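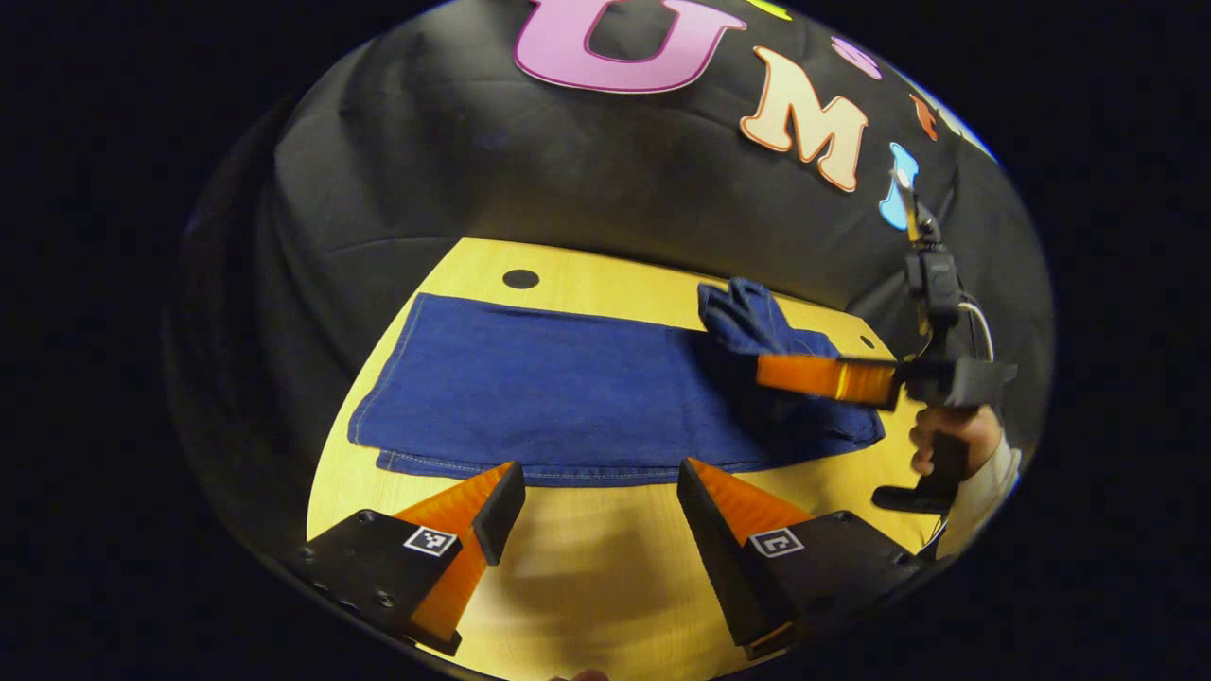

图1 双手持夹爪操作疑似牛仔裤,深色背景布,浅色木台面

主题:手持夹爪采集套件的采购预算,求审一遍清单
版块:设备与采购

楼主 zhedie_lab

组里准备上布料折叠这条线,十一月之前要把采购计划交上去。目前的想法是先买手持夹爪采数据,机械臂放到第二期。图1是任务的基本形态:一张台子,一件牛仔布料,前方和右侧各一把夹爪,一侧压住或提起堆起来的布,另一侧准备夹前缘。

第一期清单如下,单位统一用我们内部的预算点,一点对应多少钱各位不用管,看比例就行。

手持夹爪,成对采购,含相机支架:总额的大头
软指垫备件
标记贴片备件
线缆与接头
台面与背景布
存储
标定板与夹具
不可预见费:500点

合计1,544点。供应商目前谈了两家,Skarkis和Aston。Skarkis报整套,Aston只报夹爪本体,指垫和支架另计。

想请教三件事。一是指垫备件按什么比例备。二是不可预见费占到差不多三分之一,财务那边大概率会问,怎么写合适。三是第一期完全不买机械臂,评审会不会认为项目不完整。

2楼 mosun_bu

指垫先说。软指垫是耗材,不要放在设备科目里,放材料费。放设备科目的后果是每换一对都要走变更,我们吃过这个亏。

比例没有通用值,取决于布料。牛仔布面粗,缝线处厚,带棱纹的软指垫在缝线上反复蹭,棱会先磨平。T恤一类的薄针织磨损小得多。你既然第一个任务就是牛仔裤,备件按磨损最重的工况算。

另外让供应商给出指垫的单独订货号和交期。报价单里只有“含备件一套”这种写法的,一律退回去重报。

3楼 Carys Voyle

第三个问题我持不同意见。第一期不买臂可以,但计划里必须写清楚第二期的臂末端用什么法兰、什么指形。手持端和机械臂端的指垫几何不一致,前面采的数据要打折扣。评审关心的是接口有没有锁定,臂本身买没买是次要的。

建议把“手持端与臂端共用同一型号指垫”写成采购的硬性条款。Aston只报本体的话,这一条恰好要问清楚:他们的本体能不能装第三方指垫,安装孔距是多少,公差多少。

4楼 楼主 zhedie_lab

回2楼:科目已改,指垫和贴片都移到材料费。

回3楼:孔距问过Aston,对方答复“兼容主流型号”,没有给图纸。我再追一次。

5楼 gongcha_0

“兼容主流型号”等于没回答。要二维图,标注齐全的那种,PDF就够。给不出图纸的在比选表里直接记零分,不要替他们脑补。

顺便看了图,提一点和预算有关的。右边那把夹爪支架上的线是绕了一个弯下来的,弯子露在外面。双手作业时线缆被袖口或者布料挂住是常见故障,一挂就掉帧,严重的接口松掉。清单里“线缆与接头”只有一行,建议拆成三行:带锁紧的短线、弯头转接、理线件。理线件单价很低,但是不列就没人买。

6楼 mosun_bu

同意拆行。补充,线长要在夹爪到货之前按实际走线量,不要按目录选。短线做成定制的话,起订量要提前问。

7楼 shuju_guan

存储这一项写得太粗。双手各一路相机,按你们的帧率和分辨率算出每小时的量,再乘以计划时长,再乘以备份份数,算式放在附件里。评审看到算式基本不会追问,看到一个总数一定会追问。

还有,鱼眼镜头的原始视频四角是黑的,有人会为了省空间先裁再存。不要这样做。原始文件留一份不动,裁剪和去畸变都在派生数据上做。预算按原始文件算。

8楼 Dynwen

(本帖由管理员合并至9楼,原用户名输入有误)

9楼 Dwynwen Skyrme

上一条是我,用户名已改。

说不可预见费。500放在1,544里占32%,我没有见过能过的。做法是拆开:能说出名目的风险全部变成单独的行,剩下说不出名目的再叫不可预见费。你们这个项目能说出名目的至少有:夹爪到货后的返修运费、标定夹具重做一次、支架重打一次、供应商交期延误期间的短租。拆完以后不可预见费压到总额一成以内,财务一般不问。

总额可以不变。

10楼 yusuan_lao

楼上这个拆法我不太赞成。把没有发生的事情写成确定的支出,年底执行率会很难看,执行率低的项目第二年要被砍。我们单位宁可让总额小一点,缺的部分走追加。

11楼 Dwynwen Skyrme

取决于单位。我们这边追加流程走完要40个工作日,采集停在那里,人工照付。这笔人工比执行率贵。

12楼 yusuan_lao

40个工作日的话确实没法走追加。我们是16个。那这个问题没有统一答案,楼主先去查自己单位的追加周期,再决定拆多少。

13楼 Carys Voyle

回到设备。标记贴片这一项,楼主打算自己印还是买?两个夹爪底座上都有方形贴片,用来测开口宽度的,对尺寸和平整度敏感。自己用办公打印机印,哑光纸,边缘会翘,翘起来之后角点偏移,开口宽度的读数跟着漂。

买成品贴片贵一点,但是尺寸有保证。如果自己印,至少把覆膜和裁切的费用列进去,并且规定每批抽检,用卡尺量外边长。

14楼 gongcha_0

自己印没有问题,印在哑光PET不干胶上,激光打印,不覆膜。覆膜反光,比翘边还麻烦。我们一直这么用,没有测出来漂移。

15楼 Carys Voyle

哑光膜不反光。你们的光源如果是漫射的,两种做法差别不大;顶灯直射的情况下我见过黑格发白。楼主那张图里夹爪在台面上有影子,光是有方向性的,应当自己先做一组对比再定。

16楼 楼主 zhedie_lab

贴片两种方案各做一小批试,费用并进材料费,不单列。

台面和背景布也请各位看一眼。现在的背景布是黑色的,上面一排彩色字母,台面是浅黄色木面。牛仔布深靛色,和台面对比没有问题。需要为这一项留多少变化余量?有人建议买多套台面和背景轮换。

17楼 shuju_guan

轮换有必要,不必买整张台子。买台面贴或者铺布,换起来快,单价也低。深色裤子放在浅色台面上分割当然容易,换成深色台面就不一定,所以至少备一种深色的。背景同理,有纹样的、纯色的各留一份。

需要注意的是台面摩擦。贴膜和木面的摩擦系数差别大,布料滑动的行为会变。记录里要有台面编号,否则后面分析失败原因的时候分不清是视觉问题还是接触问题。

18楼 mosun_bu

衣物本身也要进预算。没有看到这一行。牛仔裤反复折会出固定折痕,折痕一固定,后面采到的都是“自己会折”的裤子。要么定期换,要么定期洗烫。洗烫也是费用。

19楼 楼主 zhedie_lab

确实漏了。加一行“实验衣物及洗护”。

20楼 caigou_xin

我们去年从Zallberg买过同类手持夹爪,说两点经验,不构成推荐。

第一,验收条款里写清楚扳机行程和回弹的一致性。左右两把手感不一样,操作员会不自觉地多用顺手的那一把,数据左右不平衡。验收时同一个人左右手各开合若干次,记录开口宽度曲线,两条曲线叠起来看。

第二,重量。报价单上的重量往往不含相机和线缆。要求报含相机、含支架、含线的整备重量。采集一场下来,手腕先撑不住。

21楼 yusuan_lao

重量这一条建议写进技术参数表,并且打星号作为实质性条款。不打星的参数,中标方可以偏离。

22楼 gongcha_0

打星不要太多。打星超过五条,质疑函就来了,说你定向。我的选择:指垫安装接口、整备重量、图纸交付。其余放评分项。

23楼 caigou_xin

开口宽度一致性也应该打星。装得上、拿得动,两把读数不一样,还是没法用。

24楼 gongcha_0

那个放验收条款,不放投标参数。投标阶段供应商只会写“满足”,没有区分度。验收不合格可以退货,约束力更强。

25楼 caigou_xin

验收退货在我们这里要走三个月。保留意见。

26楼 楼主 zhedie_lab

整理后的第二版,变动如下。

设备费:手持夹爪成对采购,整备重量、指垫接口、图纸交付三项打星。开口一致性放验收,同时在投标文件里要求提供出厂测试曲线,算折中。
材料费:指垫、标记贴片(两种工艺试制)、线缆(拆为三行)、台面铺材与背景布、实验衣物及洗护。
存储:附算式,按原始视频计。
第二期接口说明:臂端法兰和指垫型号,单独一页。
不可预见费:追加周期还在问科研处,问到之后再定拆多少。

Skarkis今天回了图纸,孔距和公差都有。Aston还没有。另外Morris也递了报价过来,只看了首页,整备重量没有写。

27楼 Carys Voyle

Skarkis的图纸核一下基准面标在哪一侧。如果标在指垫侧,底座厚度的公差要另外要。

28楼 楼主 zhedie_lab

标在底座侧。指垫侧没有标,已发邮件去要。

29楼 Dwynwen Skyrme

第二期接口说明里把相机相对指尖的位姿也写上。臂端的支架如果换型,视角就变了,手持端采的画面对不上。支架图纸和夹爪图纸一起要,别分两次。

30楼 mosun_bu

指垫数量定下来以后发一下,我这边有牛仔布工况的更换记录,可以对一下。记录是按开合次数记的,没有按小时,你们需要自己换算。

31楼 楼主 zhedie_lab

好,支架图纸一并要。指垫数量等试采一轮之后发在本帖。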